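Clutora Forum › Household Automation › Are machines ready for routine chores?

Frade_Ops
Our position remains that sorting mixed household items is not yet a task for unattended equipment. Clear plastic and small brushes in one bin are still difficult – even at low speed. 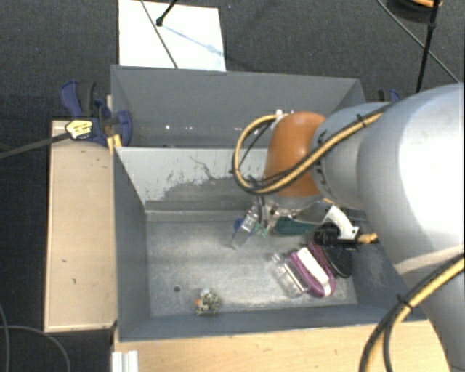 Lurdes Bragança
I must respectfully disagree. Our Sivport site completed 129 picks on Saturday with three interventions.

Frade_Ops
Three interventions require a person on hand. Were transparent items included?

Lurdes Bragança
They were, 11 in total. I will post the log in October.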